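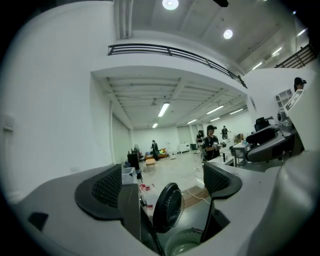 Flirnidstead Football, player movement desk
Progress report to the Givine fund, second period

Quick one this time, the window is still open and things keep moving. Full numbers come after it closes.

Where we are

Roster for the coming season is mostly set. Starting lineup has nine returning players, two spots still open. One is left back, the other is the striker. You already know about the striker.

The trade talk. Yes, we have been listening to offers for our top scorer. No, we did not put him on the market. Vulska called first, in April, and called again after the story got out. First offer was cash only and well short. Second offer was cash plus a midfielder on loan. Better, still not a yes. Coaching staff wants to keep him. Front office is split. My own view, for what it's worth, is that we sell if they get to our number and keep him if they don't, and we stop answering the phone either way by Thursday. Dragging it out hurts the rest of the locker room. Two players have asked me if they are next. They are not.

How it leaked: don't know. Came out on a fan podcast, then the local radio picked it up and got the price wrong. We put out one line saying he is under contract and left it there. Please send any press questions you get to the office and don't answer them, even the friendly ones.

Incoming

Left back. Three names on the list at the start of the period, down to one. He plays in Norðdahl, contract runs out at the end of their season so there is no fee, just the signing bonus and moving costs. Medical is booked. If the medical is clean we announce the same week. If it isn't, we go with the kid from the reserve side and spend the money elsewhere. Wage is inside what Givine approved.

Backup goalkeeper signed, one year. Older, knows the job, fine with sitting. Cost less than budgeted.

Winger we wanted went to Vulska. We were 5 percent under on wages and didn't chase. Still think that was right, though it stings a bit when they are the ones now calling about our striker.

Outgoing

Two released, one retired. Both releases done by agreement, no payout beyond what was in the contract. One loan out to a lower league club, they cover half the wages. We asked for all of it and got half, so a little over plan there.

Scouting

This is the part your money mostly pays for so a bit more on it.

Target was 100 live reports for the year. We are at 71. Behind where I wanted to be, mainly the winter, four trips called off for frozen fields and one scout out sick for most of a month. Should catch up, the spring schedule is packed and there are two youth tournaments close enough to drive to. If we miss it will be by a handful.

Quality is up. Last year half the reports were a paragraph and a shrug. Now everybody uses the same form and each player gets seen twice by different people before he goes on the short list. The left back went thru that from start to finish, first one who has. Saved us from a bad idea as well, a center back who looked terrific in the first report and slow as a bus in the second.

Video: subscription renewed, price went up, took the cheaper package. Loses us two leagues we weren't really watching.

Youth intake: 15 places, 13 filled. Keeping the last two open for summer. Open tryout day is on the calender and sign-ups are already ahead of last year.

Money

Transfer side is under budget for now. Scouting travel under too, but only because of the called-off trips, that will get spent. Wages slightly over on account of the loan deal. Medical and physio on plan. Season tickets just passed 1,000, first time since we went up a division, so the income line is a bit healthier than the forecast I sent you.

I have not put any striker money in the forecast. Don't want anybody planning around it. If he goes, the agreement with Givine says part of the fee comes back into scouting and youth, and I'd like to sit down with you on the split before a contract is signed, because after that it all gets rushed. Half an hour on the phone would do.

Problems

Striker situation, see above. If he stays he may not be happy about it. His agent has been polite so far. He has trained every day and scored in both friendlies, so no complaints on that side.

Injuries. Our first choice center back is out until after the opener. Knee, not as bad as feared. We are covered but thin, one more knock and I will be asking for an emergency loan, and that would come out of the reserve line.

Work permit for the Norðdahl player. Paperwork is in, the office handling it is slow. Could miss the first two games. Has been chased twice.

Second scout's car. Still not resolved. He's driving his own and claiming mileage, fine short term, works out more expensive by the fall. Two quotes for a lease in the shared folder, need a yes or no from your side.

Compared with the plan

Goalkeeper, done. Left back, nearly. Winger, missed, not replacing before the mid-season window. Scouting form, done and in use. Report target, behind. Youth intake, close. Player database, old records moved over up to three seasons back, the rest can wait, most of those players are retired anyway.

Next period

Close out the left back. Decide on the striker, one way or the other. Get the scouts back out on the road, both youth tournaments plus the regular weekends. Tryout day. Contract talks with three players whose deals run out next year, want at least two of them signed before the season starts so that we aren't doing all this again in twelve months with somebody else's name on it.

What I need from you

Yes or no on the car lease.
A time for the call on the fee split, mornings are best, before 10.
Sign-off on the signing bonus for the left back, form was sent last week, can't find a reply.

Wage table and the list of scouting trips are attached seperately. The wage table has the old goalkeeper in it still, ignore that row, will fix in the next version.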